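Section 4. Setting Up the Simulated Kitchen and the Wrist View

Student Manual, Festside Robotics Club
Prepared by Nest Mostyn; revised in August by Cadi Phillips

4.1 Purpose of this section

This section covers the preparation of the simulated kitchen used in the Counter Task, from opening the workstation to saving a first practice run. It applies to all teams entered in the simulation division. Teams in the hardware division should complete Section 3 first and return to this section when a workstation has been assigned to them.

The club uses two programs. Cloken is the simulator in which the kitchen and the arm are loaded. Mavis is the run recorder, which stores each attempt together with the team name and the settings in force at the time. Both programs must be open before an attempt can be scored.

4.2 Before you begin

Each team must have the following:

- A team login, issued at registration
- The team's run log, on paper or in the shared folder
- A controller from the cabinet, signed out by a team member
- The current task sheet for the Counter Task

NOTE: Team logins may not be shared between teams. If a login fails three times it will lock, and a mentor will need to reset it.

The workstations require 20 GB of free disk space before a session begins. Teams should delete unscored practice runs at the end of each session. Scored runs are kept by the club and must be left in place.

4.3 Starting the workstation

1. Log in with the team login and wait for the desktop to finish loading.

2. Connect the controller to the front port. Do not use the rear ports, which are reserved for the second display.

3. Open Cloken. Select Projects, then Festside, then Counter Task.

4. Check the scene version shown in the lower status line. It must match the version printed on the task sheet. If the two differ, select Update Scene and wait for the message "Scene current."

5. Open Mavis. Enter the team name exactly as it appears on the registration list.

6. In Mavis, select Link to Simulator. The link indicator changes from amber to green when the two programs are connected.

CAUTION: Do not close Cloken while the link indicator is green. Doing so may damage the run file, and a damaged file cannot be scored. Always select Unlink in Mavis first.

4.4 Loading the arm

1. In Cloken, open the Arm menu and select Load Standard Arm.

2. Select Home. The arm moves to its starting pose and the joint readouts settle. Allow the readouts to stop changing before going on.

3. Press and release the left trigger on the controller. The gripper should close and open once.

4. Move each stick a short distance in every direction and confirm that the arm responds. If the arm drifts while the sticks are at rest, select Controller, then Center Sticks, and repeat this step.

5. Set the speed limit to 41 percent. This is the highest setting allowed in practice. A mentor may approve a higher setting for a scored run after the team has passed the handling check in Section 6.

NOTE: A team may change the arm's starting pose only with written approval in the run log. The Home command restores the standard pose at any time.

4.5 Setting the wrist view

The wrist view is the main working view for the Counter Task. It is fixed to the arm and moves with it. New drivers often find it harder to use than the room view, and some practice time should be set aside for it.

1. In the View menu, select Wrist.

2. Set the field of view to 78 degrees. All scored runs use this value.

3. Confirm that the gripper is centered from left to right and that it points up into the view. The gray band of the arm body should lie level across the bottom.

4. If the band is tilted, select Reset View. Do not correct the tilt by turning the wrist joint, as this changes the arm pose and will affect the first reach.

5. Set lighting to Standard. Low lighting is reserved for the advanced task.

Drivers should expect part of every view to be taken up by the gripper itself. An object beside or beneath it may be hidden. The spotter, who watches the room view on the second display, is responsible for calling out anything the driver cannot see.

4.6 Practice reach

The practice reach is done without grasping. Its aim is to teach the driver how far the gripper travels for a given movement of the sticks.

1. Select New Practice Run in Mavis. The run number appears at the top of the window.

2. Write the run number, the driver's name and the spotter's name in the run log.

3. Press Record. Wait for the tone before touching the sticks.

4. Move the gripper slowly toward the counter. Stop when the spotter calls "hold."

5. Turn the wrist until the target object is inside the wrist view. If only its edge can be seen, keep turning in the same direction, in small steps, until the whole object is in view.

6. Hold still for a slow count of five, then select Home.

7. Press Stop. Save the run when prompted.

CAUTION: The simulator will record contact between the gripper and the counter or the wall. Contact does not end a practice run, but in a scored run each contact carries a penalty - and a third contact ends the attempt. Drivers should form good habits early.

4.7 Checking the run file

A complete practice reach normally produces a file of nearly 568 frames. A much shorter file usually means that Record was pressed late or that the link was lost partway through. In either case the run should be marked "incomplete" in the log and repeated.

To check a file, select it in the Mavis run list and choose Play Back. Driver and spotter should watch the playback together. Comments are entered in the Notes field and should be specific. "Wrist turned too early, lost sight of target" is a useful note; "bad run" is not.

4.8 Changing drivers

Teams must rotate drivers during each session. Before the new driver takes the controller, the arm must be at Home and the current run must be saved. The new driver repeats steps 3 and 4 of Section 4.4. The wrist view does not need to be set again unless the scene has been reloaded.

Questions about this section should be taken first to the team mentor and then to Cadi Phillips. Corrections to the manual may be left in the Phillips tray beside the sign-out sheet. Scoring for the Counter Task, including penalties and time limits, is set out in Section 5.

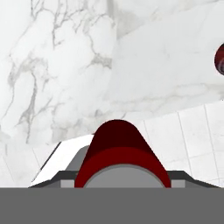
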